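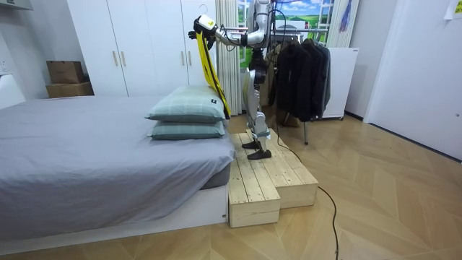
My neighbor Ghazala Ghumman ran a lunch counter in Grundisstead for most of her working life, and I ate there so often that she stopped handing me a menu. So when she sold it to Povow a couple of years back, I wanted very much to be happy for everyone. Povow kept her green awning and her lentil soup, and they put her picture on the paper bags. I thought, well, how nice.

Povow has 139 places now, and its founder tells every interviewer that he means to have 600. I have nothing against him. I like ambition, and I like a person who gets up early (he mentions getting up early quite a lot). But I've been turning over what it means to grow a restaurant company that way, one beloved little spot after another, and I keep coming back to the soup.

Ghazala's soup changed. It was thicker in winter, and there was a stretch every September when she had more tomatoes than sense and you'd get them in everything, the soup included. If you came in with a cold she put extra ginger in yours and didn't charge you for it. Povow's version is made in one kitchen and trucked out to all of them, and I want to be fair here — it's good soup! I've had it more than once. It tastes the same at noon as it does at closing, and I suppose plenty of people find that a comfort when they're far from home and hungry.

What bothers me is the story on the bag. If a company wants to sell me consistency, fine, sell me consistency. Ogura, the noodle chain out by the highway, has never pretended to be anybody's grandmother. Its bowls come fast and hot, the floors are clean, and I walk out perfectly content. Povow wants the truck and the grandmother both, and it charges me a dollar more for the grandmother.

I'd love to see a big chain leave a little slack in the rope. Let the manager in Grundisstead put one dish on the board that no other branch has. Let her buy tomatoes from the fellow down the road when he's got too many. It would cost something, and somebody in the head office would have to put up with a messier spreadsheet, but I do believe customers would notice and come back for it.

Ghazala, for her part, thinks I'm being sentimental. She got a fair price and her knees feel better. She still makes the soup on cold days, and last week she sent me home with a jar of it, heavy on the ginger.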